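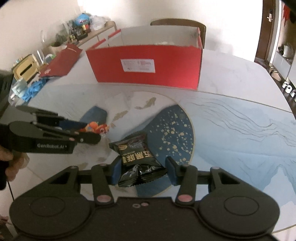

Why does a policy that grabs things fine in the replay viewer go to pieces once both hands are moving? Most of the time it's the clocks. The left stream and the right stream drift apart by a few frames, the loader pairs them up anyway, and the model learns that one hand reacts to things the other hand hasn't done yet.

Notes from the Tooling Desk
June — by the Useck software team

Search the newsletter Enter keywords Go

So that was my month! I went in thinking I'd spend it on the planner (I had a whole list, it was a lovely list) and I spent it on timestamps. If you read the last issue you'll remember I was pretty pleased with Cullow, our episode loader, and how quickly it could chew through a folder of two-handed recordings. Well, it was quick partly because it matched frames by index. Frame 400 on the left goes with frame 400 on the right, done, next. That's fine for short clips. On the long tabletop ones, where somebody packs a whole box or sorts a pile of snacks and toys, one side drops a frame here and there and by the end you're matching a closed jaw on one side with an approach on the other.

What gave it away was the handovers. I had the policy trying to pass a packet from right to left, and it kept opening the right jaws early. Every single time, same amount early. I blamed the grip width signal first and lost two days on that. I re-scaled it, I smoothed it, I plotted it in three colors. The width was fine. Then I lined the two streams up by hand for one episode and there it was, a gap that got wider the longer the recording ran.

The new version of Cullow resamples everything onto one shared timeline before it hands you a batch. You pick the rate, it interpolates the poses, and for images it takes the nearest frame and tells you how far off it was. Anything over 12 milliseconds gets a flag in the log. You can set it to skip those or just warn — I leave it on warn while I'm poking around and switch to skip for real training runs. Batch size still defaults to 64, and yes, it's a bit slower to start up now. The first pass builds an index file next to each episode, and after that you won't notice.

I re-ran the handover training on 1,000 episodes with the fixed timing and nothing else changed. Same network, same seed, same everything. The early release is gone. It still fumbles crinkly packaging, mind you. Foil throws highlights all over the place and the pose tracker we use (Ntuli, the small model) gets jumpy when a shiny thing fills most of the view. I tried masking out the jaws and whatever they're holding before tracking, and that calmed it down a lot, but it costs time per frame and I'd like a cheaper trick. If you have one, please write in!

Patterned tabletops, on the other hand, turn out great for tracking. I used to grumble about busy surfaces, and I take it all back. Give the tracker some painted lines and a few bold shapes and it has plenty to hang on to. Plain white desks are where I see it wander.

A couple of small things if you're upgrading. Old index files won't load, so delete them and let Cullow rebuild. The config key that used to be called "pair" is now "align", and the old name still works but nags you. And if you export to Gosunora for viewing, turn on the side-by-side panel with the shared scrubber — it's under View, it's off by default for reasons I've forgotten, and it would have saved me those two days if I'd bothered to use it.

Next up is version 2 of the planner, for real this time. I want it to pick which hand goes first when both can reach the same object, which right now is decided by whichever process wakes up sooner. I have a rough cost function and a lot of sticky notes. More when there's something to show.

Contact the newsletter desk | © Useck | Back to top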